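From: Hrefna Þórarinsdóttir
To: Gasach fruit and orchard list
Date: August 2026
Subject: Re: [gasach] Striped apples, eating or cooking?

Lorcan Madigan wrote:
> Does anybody know the pale apple with the pink stripes which is
> now in the shops? My wife bought 2 kilos and they are too soft for
> my taste. I would like to know if they are better in a cake. Also
> do you remove the sticker before you store them, or after?

Dear Lorcan, dear all,

I think I have bought the same kind, but I am not sure of the name. At Brophy the box said only "dessert apples, large". Mine was firm when I cut it, and sweet, with very little acid. For a cake I would mix it with something more sour. I baked one for 38 minutes with Caoimhe Buckley's recipe and the pieces kept their shape, but the taste was a little flat.

About the skin, please compare with yours. The color is what I would call cream yellow, and the pink comes in thin lines and small dots.
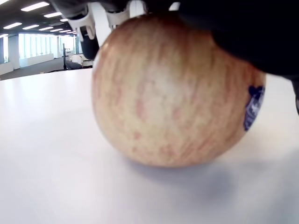
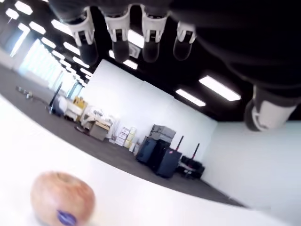
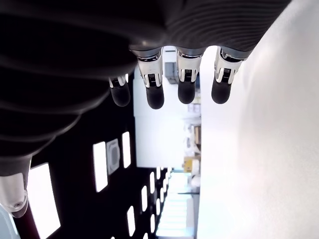
First picture: the stripes from close, with the dark blue sticker at the right side.

The sticker I take off only before washing. When I pull it from a very ripe apple, a bit of skin sometimes comes with it, and then this place becomes brown in the bowl. A drop of cooking oil helps if the glue stays.

For storing, I keep them in the cold pantry, one layer only, and not together with the pears. Last February I still had nearly 90 from the autumn, but those were a harder kind, and I would not expect the same from these.

If somebody knows the correct name of the variety, I would be thankful. Ailbhe, was it you who had the old list from Clumetti?

Best regards,
Hrefna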